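Subject: Re: [hand-maint] Grip drift on thin cards after finger pad swap
Date: 2018-12-12
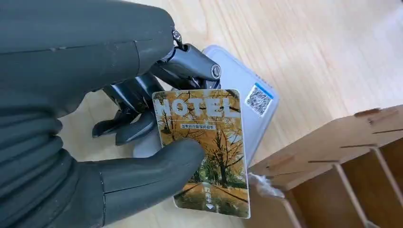 *Card pinch, wrist camera view. Lower finger on the front face, black segments behind.*

Replies inline.

> On the Risovance cell we changed the gray finger covers in August and
> re-ran the zero routine from the Gradon manual. Blocks and cups are
> fine. Thin cards rotate in the grip during the lift. We have raised the
> closing force twice and it makes no difference.

Put the force back where it was. Extra force on a thin card bends it and moves the contact point toward the fingertip, and the card then pivots more easily. Our cell runs cards at 40 percent of the closing limit and has done so since commissioning.

> Is the zero routine enough after a cover swap, or does the wrist camera
> need to be redone as well?

The zero routine only finds the mechanical stops. It knows nothing about cover thickness. After a swap we do the following:

1. Power down the hand and check the screws at the finger joint. Ours had one loose on the upper finger. Snug it by hand, no thread locker.
2. Seat the cover fully. If the seam line twists along the finger, take it off and start again.
3. Run the zero routine 3 times. The stop values should agree within 9 counts. If they don't, look at the tendon tension before anything else.
4. Close slowly on a card held upright and read the encoder at first contact. Enter that value as the thin-object offset. Ours is 966; yours will differ.

The camera needs redoing only if the bracket was disturbed. If you took the wrist plate off to reach the connector, assume that it was.

> Which card do you use for step 4? The manual says "a rigid sheet."

A hotel key card, the kind that goes in the power slot by the door (取电卡). It has rounded corners, and the triangle at the bottom gives you a fixed way up, so everyone on the shift presents it the same way. Don't use paper stock. We tried that at first and the offset came out different every time.

> Maeng suggested roughening the pads with fine abrasive.

I would leave them alone. Small scuffs on the covers have not caused us any trouble, but abrasive takes material off unevenly and you lose the offset you just measured. Wipe them with a damp cloth and let them dry.

One more thing to check – the thin-object offset is stored per tool profile. If you load the Haken profile for another job and switch back, the controller may come up with the default. We now read the value at the start of each shift and write it in the cell log.

If the card still rotates after all that, post the encoder trace from contact to lift, with the profile name in the header.

Polyxeni Margaritis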